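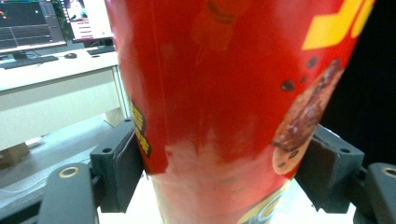
I've been living with the Kestside hand-held gripper kit since February, and I've put off writing this review because my feelings about it kept changing, mostly for the better. We bought 2 of them for our little group, which studies how well a robot arm can learn grasping from people doing the grasping themselves. You squeeze the handle, the fingers close, the camera records, and later the arm tries to copy you. Simple to say, and it took us most of the spring to get right!

Let me start with what I love. The flat finger pads are kind to packaging. Snack containers were our worst enemy with the old kit (glossy, light, and very ready to slide or crumple), and with the Kestside I can pick one up, carry it across the room and set it down again without thinking much about my wrist. My colleague Adanech Gebremichael, who has far more patience than I do, recorded 200 grasps in one long afternoon and still had the good humor to make dinner plans.

Altogether we gathered 3,632 demonstrations and trained the Curlow policy on them, first with everything thrown in and then with the shiny objects held back. The full version did well on things it had never met. The held-back version was fine with matte boxes and hopeless with anything glossy, and I now believe glare deserves its own line in every data plan. We ran 200 trials on the arm for each version, so I feel fairly safe saying so.

Now the grumbles. The Flovley software that comes with it is slow to export, and it forgets your folder every single time you close it. The trigger spring is stiff for small hands - mine ached by four o'clock. And the manual spends two pages on unpacking and one paragraph on calibration, so set aside a morning for that and have some coffee ready.

Would I buy it again? Yes, and I'd get the spare pads in the same order, as ours were on backorder for weeks. If your budget is tight, the older Mai kit will still do nicely for boxes and cans.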